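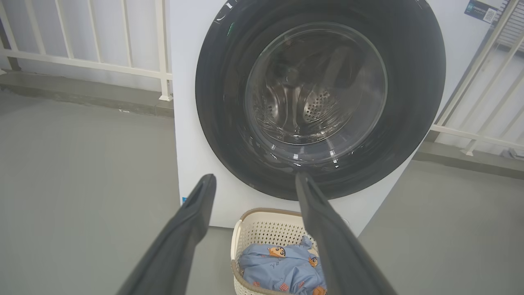
Front loader on a concrete floor: small wash keeps banging on spin

Posted in Laundry and Appliances
Saturday, September 29, 2018

Dexter Nguyen-Tran
We moved the washing machine out to the garage when we redid the bathroom. It's a white front loader and it stands straight on the concrete, no mat. Full loads are fine. The trouble is the small ones. My son has a light blue top with cartoon faces on it that he wants to wear every second day, so I often put it through on its own or with a couple of socks. When the spin starts the machine thumps three or four times, slows down, tries again, and then either gives up or walks a few centimetres across the floor. The top comes out dripping.

I've had a level on the machine and it was out by a bit at the front left, which I've fixed. The transit bolts are out, I checked. Do I need one of those rubber mats, or is there something wrong with the drum? The machine is a Standska and it's out of warranty. A repair place quoted me $88 just to come and look.

Skisham_Sal
Get a mat. We got the Pelupessy one and it's been good. Ours was on tiles though.

garage_laundry_16
I wouldn't pay the $88 yet. If full loads spin properly there's probably nothing wrong with the drum. One wet top sits in a lump on one side and there's nothing opposite to balance it. The machine senses that, slows down to shake the lump loose, and after a few tries it stops or finishes at a low speed. Most front loaders do this.

Put a couple of old bath towels in with the top. They soak up water and spread around the drum. Check the colours first, a new dark towel will turn a light blue top grey. I keep two faded ones in the basket in front of the machine so they're there when I need them.

Then check the feet again. Garage slabs usually slope towards the door, and a level on the lid won't tell you if one foot is barely touching. Push down on each top corner in turn. If it rocks, wind that foot down until it stops, then do up the lock nut against the cabinet. People skip the lock nut and the foot winds itself back up within a month.

A mat will cut the walking but it won't fix an unbalanced load. If you do buy one, get the firm kind. Soft foam made mine worse.

If it starts banging on full loads too, that could be the shock absorbers or a bearing. With the power off and the drum empty, turn it by hand and listen for grinding.

Dexter Nguyen-Tran
Thanks. The back right foot was hardly touching. I've wound it down and done up the nut, and I put two towels in with the top this afternoon. One thump at the start and then it went through the full spin. Will leave the mat for now.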